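Plates, Shelves and Stacking: Your Questions

Answers by Bernice Boateng. Last checked 2018-07-14.

Do I need a plate rack?
Probably not. Most of the racks we get asked about solve a problem that a plain stack in a cupboard solved long ago. If you own one set of plates in one size, stack them and spend the money on something else.

The Skavum rack is sold as a space saver. Is it?
I doubt it. Standing plates on edge uses more width than piling them up, and a rack has its own bulk. What you gain is being able to pull out one plate without lifting six others. That may be worth having, but call it what it is.

Will stacking scratch my plates?
Sometimes. The unglazed ring on the foot of a plate can mark the one under it, and dark glazes show it first. Felt dividers help. So do paper towels, which cost next to nothing. I have yet to see a good argument for the branded dividers.

How high can I stack?
Stop when you need both hands and a held breath to reach the bottom plate. Makers like to quote load limits for shelves – I wouldn't lean on them if the brackets are screwed into old plaster.

My set is all different colors. Should I sort by color?
Sort by size. Color sorting looks nice for a week and then somebody unloads the dishwasher. The exception is a household where each person has a color, and even then I'd want to see it last until September.

Can plates sit side by side on a narrow shelf?
They can, up to a point. Measure the plates across the rim, add them up, and compare that with the clear length of the board. People tend to measure the foot of the plate and come up short.
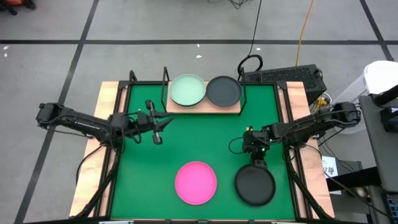
Photo: Máté Pintér / Nyarko

The mint-green and dark gray plates fill the raised board, their rims touching, and the gray one hangs slightly over the right end. I'd call that full. The pink and the black plates down on the green mat would have to go on top of those two or find another home.

Is a little overhang safe?
A little, if the foot of the plate is fully on the board. I would still keep it away from the side you walk past. Brackets at the ends hold up a board; don't count on them to stop a plate.

Does Dernar's non-slip liner work?
It grips well enough when clean. So does a damp cloth cut to size, for an afternoon. Dust and grease beat both of them, so wash the liner before you decide it has failed.

Where do I send a question?
Write to Yaa Fiadzo at the household desk. Please give the shelf length and the width of your largest plate.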